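# Why do bricks stick together?

Hi, I'm Branwen Gronow, and I've been building with bricks since I was 3. I still do it now that I'm a grown-up (my cat is not impressed). Kids ask me one thing more than anything else: what makes them hold on so tight when there's no glue?

Grab two bricks and let's find out! Look at the top of one. Those round bumps are called studs. Now flip it over and peek underneath. It's hollow in there, and the space is just a teeny bit too small for the studs of another brick. So when you push, the plastic has to stretch, only a hair, and then it tries to squeeze back to its old shape. That squeeze is what holds on. Grown-ups call it friction, and you use it all day long. It keeps your socks up!

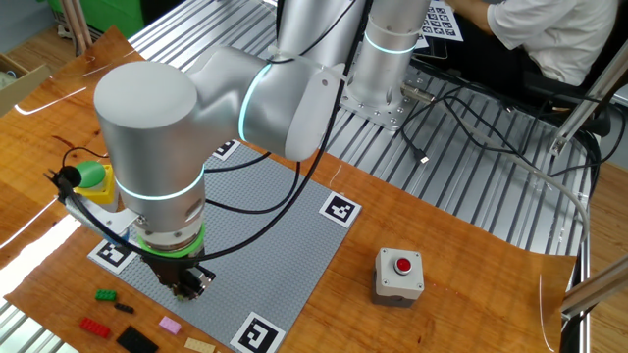 Every build needs a floor, and for that I love a baseplate. It's a big flat sheet with studs all over the top, so a wall can start wherever you like. The gray one is covered with small studs in rows, with bricks in green, black, red, pink and tan waiting on the wood beside it. Colors don't change the grip at all, by the way. If a pink brick and a black brick are the same shape, they'll squeeze just as hard as each other.

Now, a puzzle. Why is a tall skinny tower so wobbly? My friend Prys Phillips and I tried it back in November. We stacked 16 bricks straight up, one on top of the other, and gave the tower a poke. Crash! Every brick was sitting right over the one below, so nothing tied the tower to anything beside it.

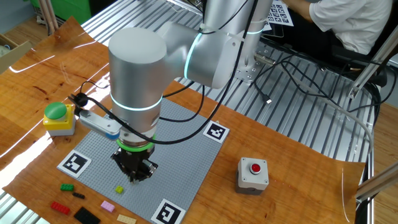

Then we built a wall, and we did it the way a bricklayer does. Each brick sat across the gap between the two under it. Builders call this overlapping, or bonding, and it's why the brick walls on your street look like a zigzag at the ends. We poked that one too. It leaned a bit and stayed up, so Prys poked it harder (he's like that).

Want to try it at home?

- Build one stack with all the bricks in a straight column.
- Build a wall the same height with the bricks overlapping.
- Blow on them, then poke them gently with one finger.
- Draw what happened in your notebook.

If you get two flat plates stuck together, don't use your teeth! Slide a fingernail in at a corner and wiggle. My record for one stubborn pair is 2 whole days, and I did stop for meals.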